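3.2 Case layout and sorting of small items

The study by Herley and Ansari treated desk storage as a matter of drawer space. Our survey at the Onen offices found that most small items never reach a drawer: of 1,315 items recorded, 873 were kept on the desk top. We therefore looked at portable cases with fixed dividers, which can be filled where the items are used.

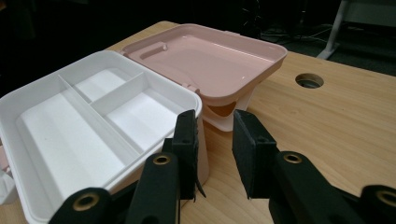

Participants sorted the same set of supplies in seven sessions. A layout with three compartments of unequal size was preferred to an even grid. Long items — rulers, pens, scissors — went into the largest space with little hesitation, while clips and erasers were moved more than once before the participant settled on a place for them.

Closing and carrying were scored separately under the Greltidetti scale. A case received full marks for carrying only if it could be lifted by its handle with the latch fastened and set down again without the contents changing compartments.

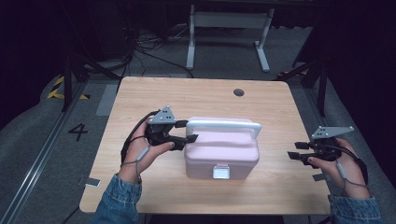 Figure 3. Pale pink storage box with white carrying handle and front latch, on a light wooden table.

Scores for carrying varied more than those for sorting, and the two are reported apart in Section 4.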